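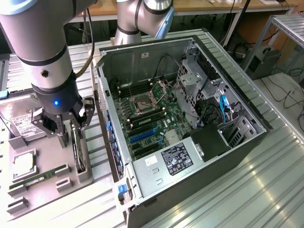
Chapter 2
A Morning at Kestia

I went to my first robot open day expecting a show. I had pictured music, maybe a machine that waved at the crowd. What I got at Kestia, one gray November morning, was a desktop computer lying on its side with the panel off and a robot getting ready to put parts in it. I stayed until they asked us to leave!

If you have ever built a PC at the kitchen table, you know the job. You lift the processor by its edges, you look for the corner mark, you hold your breath. Memory is easier, though it wants a firmer push than most people dare to give it. The drive is the easy bit. Now try writing all of that down for something that has never had a thumb.

The people at Kestia had started with the tray. Every part had its own place on it: the processor in a raised square pocket, a memory module seated in a long slotted holder, the hard drive farther up. I walked right past it at first (I was looking at the arms, like everybody else), and it was only on the second lap of the hall that I began to see how much thinking had gone into that piece of plastic. A part that always sits in the same spot, facing the same way, is a part the arm doesn't have to hunt for. We'll come back to this in Section 2.2, where you will design a small tray of your own.

Then there's the other end of the trip. Look at the motherboard and find the processor socket. The bracket and lever are up and the socket is empty, so the way in is clear. Getting a part off a tray is one problem, and setting it down in a socket like that is another, with a lot less room for error. I asked one of the engineers which of them had cost her more sleep. She laughed and said the cables.

I wrote that in my notebook and underlined it. Cables bend, and they don't stay where you leave them, and we will need most of Chapter 4 to deal with them.

Before you read on, take 20 minutes and do this. Pick a small job you do with your hands, such as changing the batteries in a remote, and write out every move.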